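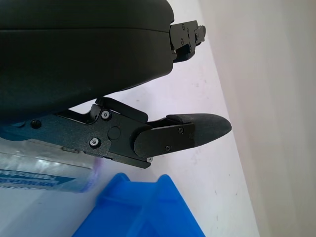 Crinkly clear wrapper, blue label, white table. Lovely to look at!

Packing table, Tuesday

Hello again! I've finally put up a page for the packing table at Jolstead, as a few of you have been asking what we get up to in there. Tomás Bragança and I had the room from 4 o'clock and the plan was simple enough: get everything out of the Dakosmont boxes, sort it into trays and be home for tea. (We weren't.)

We'd set ourselves 20 trays and got through 12 before the kettle went on, so I'm calling that a decent afternoon. The slippery wrappers are the worst – they slide off each other the second you stack them, and I end up laying them flat one at a time. Tomás swears by standing them on end. I've tried it and I'm not convinced!

Simão Brandão has the rest of the boxes in his hall, and he'd quite like his hall back before the end of November.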